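Landbridge Folding Sewing Table, after one winter of quilts

I put off buying a proper sewing table for years. My mother sewed on the kitchen table, my aunt sewed on the kitchen table, and I figured I could keep clearing away the breakfast dishes like they did until my back gave up on me. Well, my back gave up in December, halfway through a queen-size log cabin, and my friend Neusa Coutinho (who has been after me about my posture since guild camp) more or less stood over me while I ordered the Landbridge.

It comes in one very heavy box. Get help with it! Setting it up took me most of an evening, and the instructions are fine up to step 14, where the drawing shows the hinge from the back and you have to turn everything around in your head. I put the left leaf on upside down and had to start that part over.

Once it's up, though, what a pleasure. The machine platform drops down so the bed sits level with the top, and a big quilt just glides along instead of dragging off the edge and pulling your stitches crooked. My old Tonen is a wide machine and it fit with room to spare on the left, although the cord has to go out the back through an opening that is a little too snug for the plug. I ended up filing it wider.

The leaves open out to give you 32 inches behind the needle. That was plenty for my log cabin, and I've since pieced 4 baby quilts on it without once fishing fabric up off the floor. It does wobble a touch at top speed if the casters aren't locked, so lock them. The drawers are the weak spot. They're shallow and they stick, and my tall thread cones have to live on the windowsill.

Would I buy it again? Yes, and I'd skip the matching chair, which Dalva Holanda from my guild bought and says is too low for her. If you have the space to leave one leaf up all the time, do it, you'll sew so much more often. 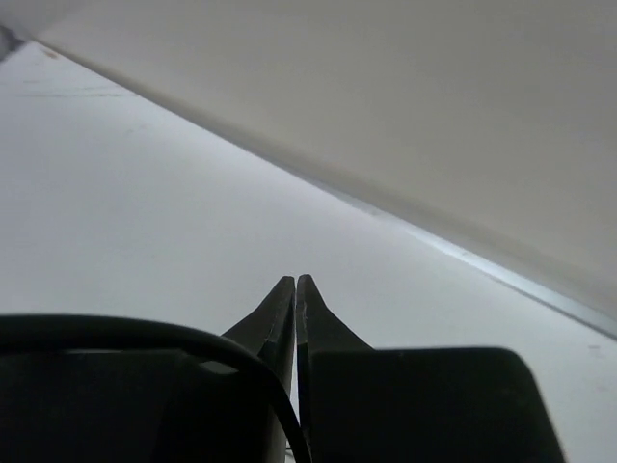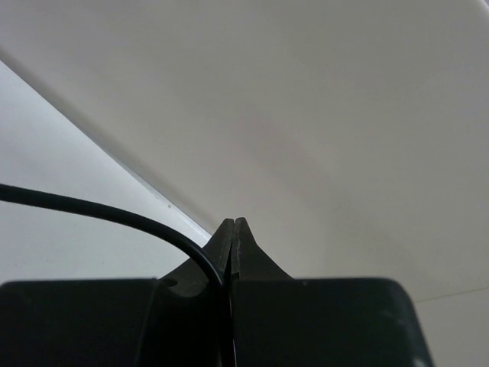
Two close views, dark fingers nearly touching at the tips.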